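The Year I Finally Learned to Nap

I have never been a napper. My whole family can drop off on a couch in the middle of a ball game, and I would be the one lying there making grocery lists in my head. But since March I've been taking 14 minutes most afternoons, right after lunch, and I have to tell you I'm a convert!

It took some practice (the first 2 weeks I mostly stared at the ceiling fan). What helped was giving up on the bed. A bed is too serious - I'd wake up at five feeling like I'd missed a train. The old armchair by the window does just fine, with my shoes off and a thin blanket, even in warm weather.

I also quit setting a loud alarm. I use the soft chime now, and most days I'm up before it goes.
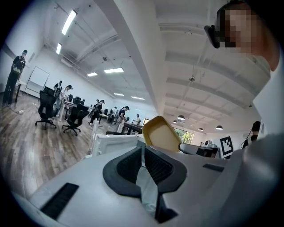
My coffee habits have changed too, now that the three o'clock slump is mostly gone. I've gone back to one cup in the morning, and I drink it slowly. Yellow has always struck me as a waking-up color, like the plastic piece with the rounded rim and the cream inside, and I'm thinking of a yellow mug next.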